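Progress report, work package 2: staff kitchen equipment
Zatari building, ground floor
Reporting period ending May 10, 2023

Summary of the period

The coffee station was brought into daily use during this period. The filter brewer was withdrawn and replaced by an espresso machine, as agreed in the October plan. The purchase was made through Skumalwood at a cost of $665, within the approved equipment line of $2000. No transfer between budget lines is requested.

The machine is silver and white and has a drip tray with a grate at the front. It stands against the plain off-white wall.

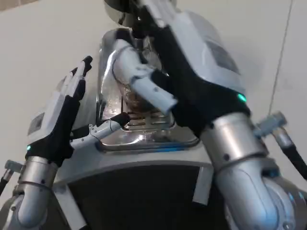
Esra Yazıcı
Facilities Coordinator, Bidanus

Usage and supplies

The log shows 352 drinks for the period. Ground coffee is ordered monthly and stored in the wall cupboard. Milk is charged to the general kitchen account and does not appear in the figures for this work package.

Cleaning

The drip tray is emptied and the grate rinsed at the end of each working day. The outside of the machine is wiped down at the same time with a damp cloth. Descaling is scheduled every 6 weeks. The first descaling was completed on schedule; the second falls in the next period. Water hardness at the kitchen tap was tested before installation and is within the range given in the manual.

Open items

The drain hose for the adjacent sink has not been replaced. The part was delivered in the wrong diameter and has been returned to the supplier. Until the correct part arrives, the drip tray is emptied at the sink in the corridor.

A written cleaning sheet is in draft. It will be fixed to the inside of the cupboard door once the descaling steps have been checked against the manual.

Next period

Replace the drain hose. Issue the cleaning sheet. Carry out the second descaling and enter the date in the log. Review the monthly coffee order against recorded use and adjust the quantity if stock is left over.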